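The Red Ones

Raghda Boutros kept the flowers in a box marked Hestov, after the street where she used to live. Every April she took them out and washed them in the kitchen sink with dish soap. It was October now and she was doing it again, out of season, because her sister was coming.

The sister, Mona, had not visited in four years. She had sent a letter with her arrival time and a line at the end that said, "I hope you still have Mother's flowers."

Raghda did have them. She had the blue bunch and the red bunch, and she had the two vases. The clear one had come from the Ghanem shop on the corner, before it closed. The teal one had been a wedding gift, and the price was still penciled on its box: 1,135, in a currency nobody used anymore.

She bought three tulips on the way home from work, yellow, and felt foolish carrying them on the bus. Their mother had never bought a fresh flower in her life. She said they were a way of paying to watch something die.

When the table was clear, Raghda put the blue flowers in the clear vase. They leaned. She turned them and they leaned the other way. The tulips went into the teal vase and stood up well enough. That left the red ones, and no third vase.

She looked in the cupboard over the stove and under the sink. She found a pitcher with a chipped lip and a jar that smelled of pickles. In the end she laid the red bunch down on the wood and went to change her blouse.

Mona came at 4. She put her bag by the door and walked straight to the table without taking off her coat.

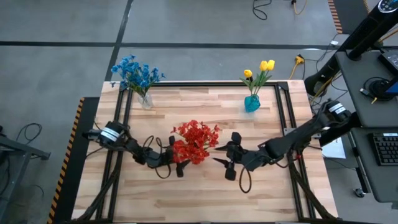 The red flowers, between the blue bunch and the tulips.

"There was a third vase," Mona said.

"There was."

"White. With a handle."

"I broke it," Raghda said. "The winter after the funeral. I didn't want to put it in a letter."

Mona picked a thread off her sleeve. Then she opened her bag and began to take out her things, a sweater, a pair of shoes, a tin of coffee.

"Is the pickle jar clean?" she asked.

"It smells."

"They won't mind," said Mona, and went to look for it.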